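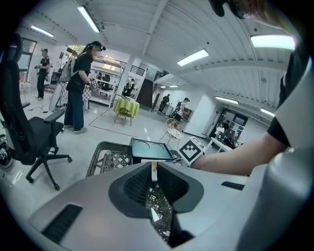
Esis handheld gripper kit, second look

Posted Fri 13 July

The first post on the Esis kit covered unboxing and calibration and stopped before any real recording. This one covers the recording. I have also had time with the Gramard pads, which are sold separately, and with the Harms export service that Esis resells as an annual plan.

Short version for those who only want that: the hardware is good, the pads are worth the money, the export service needs another release or two before I would pay for it.

What is in the box has not changed since the November batch. You get the gripper body with the wide-angle camera already fitted, two fingers, a set of printed marker cubes, a charging dock and a carrying case. The firmware on my unit is the current stable one. Tracking is done from the camera and the markers, and there is no external base station to set up. I see this as the main reason to choose Esis over the older Gorndale unit, which tracks a little better in an empty room and a good deal worse in a busy one.

Busy rooms are the test I care about. A demonstration recorded in a clean booth teaches a policy what a clean booth looks like. So I ran the kit in a large open hall with a staircase at the back, other people working, furniture, and tube lighting across a corrugated ceiling. Reflections off a glossy floor are a known problem for visual tracking, and this floor is glossy.

Tracking results. Out of 395 episodes, 21 were rejected by the tool for lost tracking. I looked at every rejected one. Most failed in the same way: a fast wrist rotation close to the body, with the camera pointed up at the ceiling until there was nothing but repeated ribs and tubes to lock onto. Slowing the rotation fixes it. Esis puts this advice in an appendix of the manual – it belongs on the first page.

The marker cubes are a mixed story. They are picked up quickly at arm's length, and the square patterns still read at fairly steep angles. Farther off, the detection flickers. The tool logs the flicker but does not warn you while recording, and you find out at export. A beep would do. 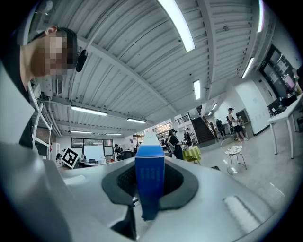
4 min read

Grasping. I spent most of the session on boxes, upright and narrow, because they are what the stock fingers handle worst. A tall box held low wants to pivot about the contact line. With the stock rubber faces I could feel it going on most lifts and had to re-grip. The Gramard pads have a honeycomb surface and give slightly under load, and they hold the same box with less squeeze. They also collect dust, and a dusty pad is no better than stock. Wipe them between sets.

Installation of the pads takes two screws per finger. The screws are short and the heads are soft, so use a driver that fits.

Ergonomics. The body is bulky. The housing takes up the lower half of the camera view, which looks wasteful until you work with the data. That region is constant, easy to mask, and gives you a fixed reference for the fingers. The operator's face and arms also get into view more often than I expected with a lens this wide. The blurring pass in the Harms service deals with faces. Arms you have to live with, or train against.

Weight is fine for an hour. After that my forearm noticed, and my later episodes are visibly less smooth in the velocity plots. I would plan shifts accordingly.

Harms export. You upload raw recordings and get back trimmed episodes, poses, gripper width and the blurred video in one archive. When it works it saves most of a day. My first upload stopped at file 2077 with an error that said only "retry". Retrying started the whole upload again from zero. The second pass completed. Support answered the same afternoon and confirmed that resume is not implemented yet. For a paid service that handles files of this size, it should be.

There is also a local exporter, free, command line only. It produces the same poses. It does no face blurring and its trimming is cruder, but I have gone back to it for everything except material with people close to the lens.

Compared with Gorndale: the Esis is heavier, has the wider view, and is easier to get running. The Gorndale has the better trigger, with a longer and more even travel. I can set a partial opening on it by feel, which I still cannot do reliably on the Esis.

Things I have not tested: battery life in the cold, the left-handed shell, and two units running together. Bimanual support is listed as beta and I only have the one unit here. If a second arrives on loan I will write it up separately, with timing offsets between the two streams, as the published figures do not say how they were measured.

Settings used: default exposure, anti-flicker on, marker size as printed, gripper width calibrated at the start of each set. Leave anti-flicker on under fluorescent tubes. With it off I got slow banding across the ceiling and the rejection rate went up.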